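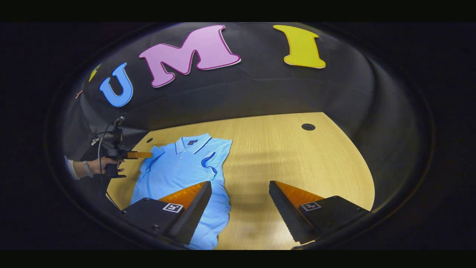 Light blue polo shirt with a navy stripe on the collar, laid flat.

Dilow donated clothing list: read me first

Dilow is a plain spreadsheet of donated clothes and household linen, put together by the sorting room at the Butis charity shop in Trandorport. We started it so that our own till could stop guessing at prices, and then two other shops asked for a copy, and now it's open to anyone who wants it (please do!).

What's in it

3,671 rows, one for each item or bundle. Nearly everything is clothing. There are 400 rows of curtains, bedding and towels at the end, which we kept in the same file so you can sort the lot together.

Columns

item_no: our own number, written on the paper tag
kind: polo, blouse, trousers, duvet cover and so on, always lower case
size: as printed on the label, or "none" if the label has gone
colour: main colour only, in everyday words
condition: a letter from A to D, see below
price: in pounds, what we first asked for it
weeks_out: full weeks on the rail before it sold or came off
ended: sold, rag, passed on, or still out

How we grade condition

A is as good as new, tags or no tags. B has been worn but you'd happily give it to a friend. C has a fault we can point to, such as a missing button or a pulled thread, and the fault goes on the tag. D never reaches the rail and goes straight to the rag merchant, so D rows have no price.

Yanti Siregar graded most of the file and her B is stricter than anyone else's. Haziq Gunawan went back over 2,000 rows with her in August and they settled nearly all the differences, which was a lovely couple of evenings if you like arguing about cardigans. The few they couldn't agree on have a question mark after the letter, so watch for that if your program expects a single character!

Things to know before you use it

Children's sizes are a muddle. Some labels give an age, some give a height, and we copied whichever was there.

School jumpers are priced low on purpose and will drag down any average you work out for knitwear. Filter on kind = "school jumper" to leave them out.

Items still on the rail after 12 weeks are passed on to the Grewal shop across town. We don't know what happens to them after that, so "passed on" doesn't mean unsold for good.

There are no donor names, addresses or Gift Aid details anywhere in the file, and please don't send us any.

Opening the file

dilow.csv is saved as UTF-8 with commas between the columns. If the sizes turn into dates when you open it (8-10 becomes 8 October, very annoying), import the size column as text.

Using and sharing

Use it for whatever you like, including teaching and shop planning. A mention of the Butis sorting room would make our day. If your shop keeps a similar list we'd love to see it, even a scruffy one, and Haziq will gladly help match up the columns.

Last changed Fri 7 November: fixed doubled item numbers in the towels.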